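Session 4 handout: What the robot costs once you've bought the robot

Notes from the Sunday session, typed up for those of you who missed it and those of you who were there but couldn't read my writing on the board. Bring these next time, as we'll be filling in the planning sheet for the laundry task and I don't want to go over the headings again.

So, last time we looked at the arm on its own, and most of you came back with a budget that had one very large line in it and a few crumbs underneath. I did the same with my first one, years ago! The arm is the bit with a glossy brochure, so it's the bit you think about. The trouble starts when it arrives and you find that you have nothing to fix it to, no spare fingers and a socket on the wrong side of the room.

I want you to plan from the job backwards. Write down what has to be picked up, where it starts, where it ends, and what has to be opened or shut on the way. Then look at what each of those needs. For laundry, the list is longer than people expect, and we got through most of the first hour just on the door.
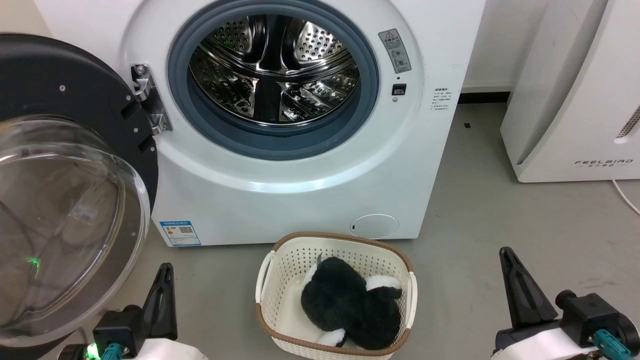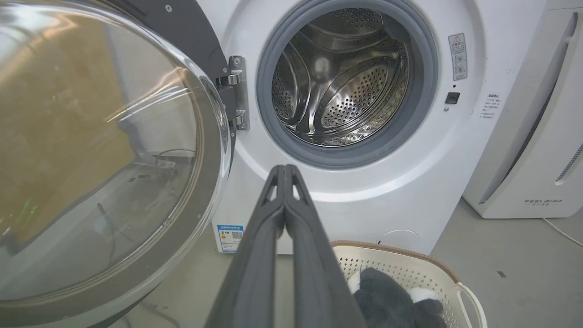 Fingers first, then, as they're the cheapest thing on the sheet and the one most often left off it. A gripper will usually come with one set, and whoever sold it to you will be happy to sell you another at a price that makes you wince. Think about what they have to do here. They've got to get hold of something soft and furry in the basket and carry it through a round opening with a rubber seal all the way round it, without snagging the seal. I'd put in two spare sets and some soft pads from the start. Tùng Tôn argued for printing our own, and I'm all for it, but then the printer time goes on the sheet too, please.

Next, cameras. You'll want a view from above and a view from close to the gripper, and each one brings a mount, a cable and a port to plug it into (plus a second cable for when the first one gets trapped). Shiny steel drums and clear domed doors throw back a lot of light, so leave a bit for lamps or a blind. In the quote from Lungu the camera mounts are listed under "sundries" – go and find them, and move them to their own line.

Now the appliance. Please don't budget for a brand new washing machine. Second-hand is fine if the door and the catch are sound, and if you're only practising loading you don't need to plumb it in at all. What I would pay for is a second seal. Ask before you buy whether you can still get one for that model.

Floor space is the one I get moaned at about. Measure with the door fully open. Then add the basket, then whatever else lives next to the machine, then room for a person to get in and sort things out. Sigrun Lindqvist pointed out that cables along the floor want a line of their own, and she's quite right: covers, clips, a longer extension lead.

For the worked sum in class we used 2,000 as the whole pot for everything apart from the arm and the gripper. I took 100 off straight away for cable covers and clips, and 50 for pads and tape. You can argue with me over the rest. The Handum and Pistitlow price lists are in the shared folder, and so is the Initz one, although that leaves out delivery and you'll have to write and ask.

For next time: finish your sheet, put a name against every line, and mark anything with a long wait in red. If you get stuck on the spares, come and find me before the session and we'll go through it together.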